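Das **Medley** (in der Blasmusik meist gleichbedeutend mit Potpourri gebraucht) ist eine Folge bekannter Melodien, die ohne größere Pause zu einem durchgehenden Stück verbunden sind. In den Notenschränken der Musikvereine gehört es zu den am häufigsten ausgeliehenen Gattungen, und wer einmal ein wirklich gut gebautes Medley mitgespielt hat, weiß auch, weshalb: Kaum eine andere Form lässt in so kurzer Zeit so viele Klangfarben zu! Der folgende Artikel behandelt vor allem das Medley für Blasorchester und Chor am Beispiel der Sammlung Vidulmont, die der Arrangeur Silvan Frei zusammengestellt hat.

## Begriff und Abgrenzung

Das Wort stammt aus dem Englischen und geht auf das altfranzösische *medlee* (Mischung) zurück. *Potpourri* ist die ältere Bezeichnung im deutschen Sprachraum und kommt aus dem Französischen. Eine scharfe Trennung der beiden Begriffe gibt es in der Praxis nicht. In vielen Katalogen stehen Operettenmelodien unter Potpourri, Schlager und Filmmusik dagegen unter Medley, obwohl die Stücke ganz ähnlich gebaut sind.

Verwandt sind das *Quodlibet*, bei dem mehrere Melodien auch gleichzeitig erklingen können, und die *Suite*, deren Sätze in der Regel abgeschlossen nebeneinander stehen. Die *Fantasie* über bekannte Themen geht freier mit ihrem Material um und entwickelt es weiter. Übergänge zwischen all diesen Formen sind fließend, und gerade an den Rändern finden sich herrliche Stücke.

## Aufbau

Ein Medley beginnt häufig mit einer kurzen Einleitung, in der ein Motiv aus einer der späteren Melodien schon einmal aufblitzt. Danach folgen die einzelnen Abschnitte, verbunden durch Überleitungen. Diese Überleitungen sind die eigentliche Kunst. Sie müssen die Tonart wechseln, oft auch Takt und Tempo, und sollen dabei so natürlich wirken, dass man die neue Melodie schon erwartet, bevor sie da ist.

Gebräuchlich sind unter anderem:

- die Modulation über den Dominantseptakkord der neuen Tonart
- die Rückung um einen Halb- oder Ganzton nach oben, besonders vor dem Schluss
- ein Trommelsolo, das den neuen Takt einführt
- der gemeinsame Ton, den ein einzelnes Instrument aushält, während sich darunter die Harmonie verändert

Die letzte Technik ist bei Frei besonders beliebt. In seinem Arrangement *Lieder vom Skiltitberg* hält das Flügelhorn vier Takte lang ein g, und aus dem Marsch wird darunter ganz allmählich ein langsamer Walzer. Eine wunderbare Stelle, auch für die Zuhörer in der letzten Reihe!
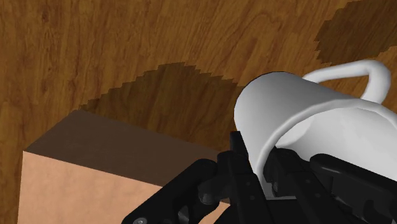
Wie viele Melodien gehören in ein Medley?

Eine feste Zahl gibt es nicht. Frei arbeitet meist mit 4 Melodien und lässt jede mindestens eine volle Strophe lang ausspielen; andere Arrangeure reihen deutlich mehr Themen aneinander und zitieren jeweils nur den Refrain.

## Die Sammlung Vidulmont

Die Sammlung trägt den Namen des Probenhauses, in dem Silvan Frei seine ersten Bearbeitungen mit einem kleinen Ensemble ausprobierte. Sie umfasst 63 Arrangements für Blasorchester, viele davon mit einer Chorstimme ad libitum. Der Chor darf also mitsingen, das Stück funktioniert aber auch ohne ihn. Die Erstauflage betrug 1000 Exemplare und erschien im Notenverlag Wei, der auch die Einzelstimmen herausgibt.

Frei hatte Posaune gelernt und kam über das Abschreiben fehlender Stimmen zum Arrangieren. Diese Herkunft hört man seinen Sätzen an: Die Posaunen haben bei ihm fast immer eine eigene Gegenmelodie, statt nur Nachschläge zu spielen. Auch das Tenorhorn ist reich bedacht, und in Nummer 17 übernimmt sogar die Tuba das Thema, begleitet von den Klarinetten in tiefer Lage.

An den Chorfassungen war Montri Ruangrit beteiligt. Er leitete einen gemischten Chor und schrieb die Vokalsätze so um, dass sie auch von Gruppen mit wenigen Männerstimmen gesungen werden können. Tenor und Bass sind dafür in etlichen Nummern zu einer gemeinsamen Stimme zusammengezogen, die selten unter das tiefe A hinabreicht. Von Ruangrit stammen außerdem die Atemzeichen, die in der zweiten Auflage (wiederum 1000 Exemplare) erstmals mitgedruckt wurden.

## Besetzung und Notation

Die Arrangements sind für die im süddeutschen und schweizerischen Raum verbreitete Besetzung geschrieben: Flöte, Klarinetten in B, Saxophone, Flügelhörner, Trompeten, Hörner, Tenorhörner, Bariton, Posaunen, Tuba und Schlagwerk. Wichtige Einsätze stehen als Stichnoten auch in anderen Stimmen, damit eine schwächer besetzte Kapelle das Stück trotzdem aufführen kann. Das Fagott ist nur in wenigen Nummern vorgesehen, dort aber mit hinreißenden kleinen Soli.

Die Hornstimmen liegen in F und in Es bei. Die Partitur ist als Direktion gedruckt, also auf wenige Systeme zusammengefasst. Eine vollständige Partitur gibt es nur für die größeren Konzertnummern, darunter *Lieder vom Skiltitberg* und das *Januar-Medley*, das für Neujahrskonzerte gedacht ist und mit gedämpften Trompeten beginnt.

## Aufführungspraxis

In der Probe werden die Abschnitte eines Medleys gern einzeln einstudiert. Das ist sinnvoll, führt aber leicht dazu, dass ausgerechnet die Übergänge zu kurz kommen. Im Vorwort der Sammlung empfiehlt Frei deshalb, mit den Überleitungen anzufangen und jeweils acht Takte davor und danach mitzunehmen. Bei Tempowechseln soll das Schlagwerk führen, mit Ausnahme der Ritardandi vor langsamen Teilen, die vom Dirigat ausgehen.

Im Programm steht das Medley gewöhnlich am Ende der ersten Konzerthälfte oder als Schlussnummer. Als Zugabe eignen sich die kürzeren Nummern, etwa das schwungvolle *Medley in Es*, bei dem der letzte Refrain nach Belieben wiederholt werden kann.

## Siehe auch

- Potpourri
- Quodlibet
- Blasorchester
- Direktionsstimme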